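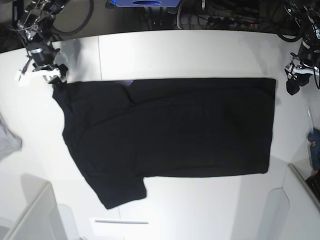 Black T-shirts: print inside or outside when you fold?

Sendmont Home Forum > Laundry and Linen > Folding
341 views, page 1 of 2

mothballmabel
Posted in April, 9.14 pm

Hello all, I've lurked in the Linen bit for ages but this is my first go at starting a thread. I've had a massive drawer clear-out and I'm trying to settle on ONE way of folding black T-shirts, because at the minute I've got three different ways on the go and the pile leans like anything.

My usual is to lay it flat on a white table (I can't see a thing on the dark one, black on brown is hopeless), bring one side in so I've got a straight edge, then the other side with the sleeve tucked back on itself. First side always comes out lovely. Second side always has the sleeve trailing off at some daft angle and I end up redoing it.

The other thing is prints. Do you fold with the print hidden or showing? I've always hidden it so it doesn't rub, but then I can't tell one black shirt from another until I've pulled half of them out.

tumbledrywell
9.31 pm

Showing, every time. If a print comes off from sitting in a drawer it was going to come off anyway. I've had a Darnell band tee since I was at college and it's been folded print side out the whole time, not a crack in it.

On the sleeve — fold it back BEFORE you bring the side in, not after. Then it's already lying where you want it and you're only moving one thing.

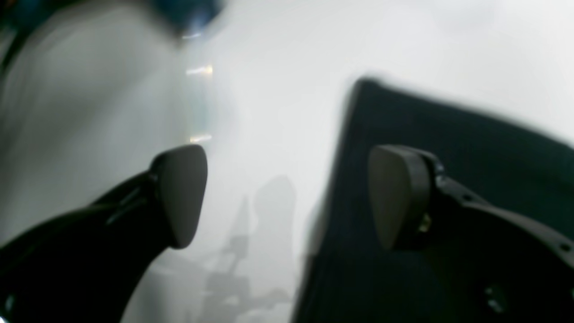 pegbag_annie
9.46 pm

Hard disagree with tumbledrywell, sorry! I had two go tacky and stick to each other in a warm cupboard and when I peeled them apart half the lettering went with it. Print inside for me, and a bit of tissue if it's one I really like.

I do agree about the sleeve though.

Mabel, are you filing them upright or stacking flat? Upright you can leave a little bit of the print peeking out at the fold and it does the job of a label. My drawer's 78 cm across and I can see every shirt in it.

tumbledrywell
9.52 pm

Tacky is a washing problem, that's too much softener. I'll die on this hill.

mothballmabel
10.05 pm

Stacking flat at the moment but I do like the sound of the peeking! Mine's purple so it would show up a treat against the black.

Other question while I've got you. What are we doing with thick stuff? Anything with a bit of towelling to it just will not take a crease, I fold it over and it goes into a fat roll.

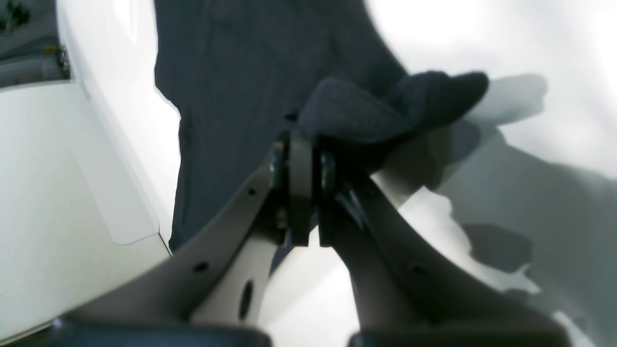
Thick navy cloth, nice and nubbly, folded over into a fat round edge.

kettleside
10.20 pm

Don't fight it. Roll it, or fold it in half and half again and leave it there. I used to press mine down with a big atlas overnight and they sprang straight back up by breakfast.

Also keep navy and black in separate piles, in separate drawers if you can. I have gone to work in one navy sock and one black more times than I want to admit, and with towels it's even worse by lamplight.

pegbag_annie
10.27 pm

Seconding the separate piles. I bought one of those Revadier folding boards a while back thinking it would sort out thick things and it's useless for them, fine for shirts though. Too narrow for my husband's XLs, mind.

mothballmabel
10.41 pm

I was going to ask about boards! There's a Kan one at the market but I do wonder if I'd use it twice and shove it behind the wardrobe.

Anyway, this is as bad as it gets when I lose patience and scoop the lot up. Rumpled lump, thick corner flopping over on itself, two bits of purple poking out.

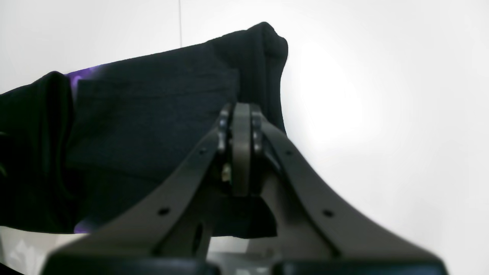 kettleside
10.58 pm

Ha, I've seen worse, I've got worse on the chair next to me. Shake it right out and start flat, you'll never rescue it from there. Hold it at the shoulders and give it one good snap.

tumbledrywell
11.03 pm

Note that the purple is visible and you can tell which shirt it is. Print out. I rest my case.

pegbag_annie
11.06 pm

That's my peeking method and you know it!!

mothballmabel
11.15 pm

Right, going to try annie's upright way with the sleeves done first, and the thick things can go in rolls on the shelf. If the board's still at the market I might get it after all. Does anyone know if the Kan one folds flat for storing?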